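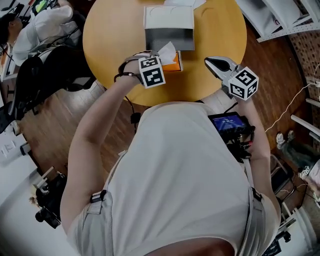
Tissue box on a round table, with the hand-held gripper at right and marker cubes on both sides.

Workshop tips: getting on with the Collow hand-held gripper kit

The Collow kit from Brotanar records hand work for robot training. We have used one since June, mostly on table jobs such as tissues, lids and paper. It sells for 390, straps included. The Le Goff kit costs 400 and leaves out the harness, so compare the full list before you order.

Straps. Put the harness on first and close both shoulder buckles before you pick up the gripper. Wrist straps should be snug enough that the cube does not rock when you shake your hand.

Cables. Run the wrist cable along the inside of the arm and clip it partway. Leave some slack at the elbow – a tight cable pulls the strap around as you reach.

Marker cubes. Wipe the faces with a dry cloth. Do not use glass cleaner, which dulled the print on one of ours. Tape over a worn pattern does not help. Order a new cube.

Tissues. Start with a full box. Pull straight up and slowly, and hold the box down with the other hand if it slides. A half-empty box is much harder to work with and is better left for later sessions.

Jaws. Check the pads after every 100 pulls. Paper dust builds up on them and the grip gets worse. Spare pads come in packs of 2 and push on without tools.

Storage. Brevholm makes a padded case that fits the gripper but not the harness. We hang the harness on a hook – folding it bends the buckle tabs.

Battery life was more than we needed for a morning. Charge at lunch anyway.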